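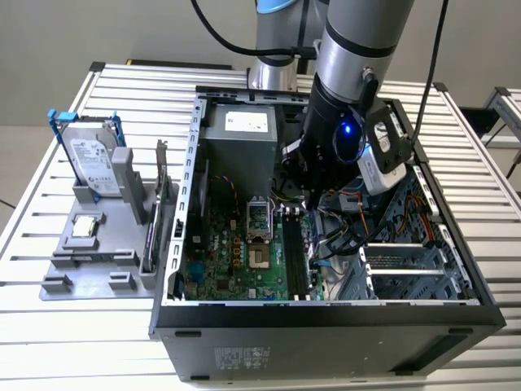

So my mother in law asked me again on Wednesday when she's getting a robot that does the ironing. I said not soon. She said they've been promising it since she had hair down to her waist. Fair.

But it got me reading, and thinking about what I do all day, which is put computers together and take them apart at Tivgate (refurb, mostly old office desktops, we turn over 2,000 or so in a good stretch). If a machine can't do a shirt, can it do my job? It's a bench. It's the same dull boxes. Should be easy right.

Well. Sort of.

The bits it can do. Picking up a thing that's always in the same place. Putting it down in another place that's always the same. Give it a holder for each part, drive here, processor there, card standing up in its slot, and half the battle is won before anything moves. Wish I could say the same for my own bench, which currently has a sandwich on it.

Memory sticks, maybe. You line it up with the notch and push, harder than feels right. Newbies never push hard enough. Two clicks. I don't know how you tell an arm about the clicks. Force sensor I suppose. I go by ear and a bit by thumb.

Then the processor. Lever up, plate up, drop it in flat, don't drag it. The pins are in the socket on these and if you bend one that's the board gone. I've done it. More than once, ok. So an arm with a steady hand ought to beat me there, and I think it will, before it beats me at anything else.
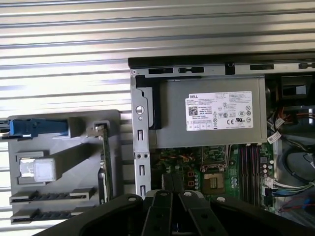 FILED UNDER: work, robots, moaning

Cables though. This is where I get smug. Every case that comes in is a different plate of spaghetti. Same model, same year, and somebody's tucked the bundle under the drive cage in one and left it flopping over the memory slots in the next. I shove it out of the way with my left pinky while my right hand does the real work, and I don't even know I'm doing it. Pilar Vergara filmed me once for the training folder and I watched it back and my left hand never stops. Holding, nudging, tipping. Nobody taught me that and I coudn't write it down for you.

Which is the laundry problem too, if you think about it. A shirt is a cable with buttons.
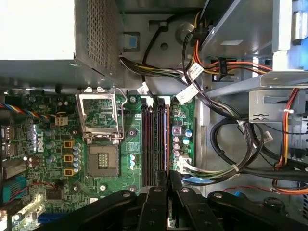 Four slots to fill and a lot of wire in the neighborhood.

Money. Our manager got a quote for a two arm setup from a place called Eltberg and then went quiet for the rest of the afternoon. Plus you'd need the holders made for every model, and we see over 200 different ones. A big outfit doing one box all year, sure, I can see it. Us, no. Not yet. And speed, I can do a strip down in 10 minutes if the screws behave. I've seen videos where the arm takes that long to think about a hard drive. They never say when it's sped up either, watch the clock on the wall if there is one.

At home I'd settle for less. Empty the dishwasher. Thats it. I don't care if it takes all night and stacks the bowls wrong. We've got the Lightfoot vacuum and it's fine, it eats socks, it gets stuck under the same chair every single day, and I'd still not give it back. So maybe the bar is lower than I make out.

My guess, and I've been wrong before (I bought a 3D TV): shop floors first, one boring step at a time, with a person fixing the mess in between. Kitchens a long way after. Ironing last.
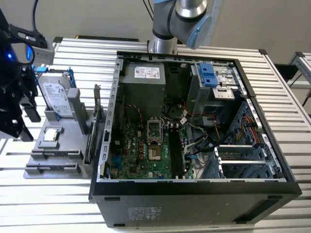 Yvonne Marsden wrote back when I sent her a draft of this: you're being too hard on them, and too easy on yourself. We had arms on our line years ago and everyone said the wiring would never go, and then they changed the wiring. Clips where there used to be loose bundles, every lead the same length. The robot didn't get clever, the product got simple. Watch for that before you get smug about your pinky.

Ok, that's a good point and I don't love it. Doesn't help with old stuff, the old stuff is already built the way it's built, and that's what lands on my bench. But in ten years the old stuff will be the stuff with the clips.

Does mean someone has to redesign the shirt. I'll tell her.

Anyway. Late, got a pallet coming in first thing. Comments are open again, the spam thing is fixed I think.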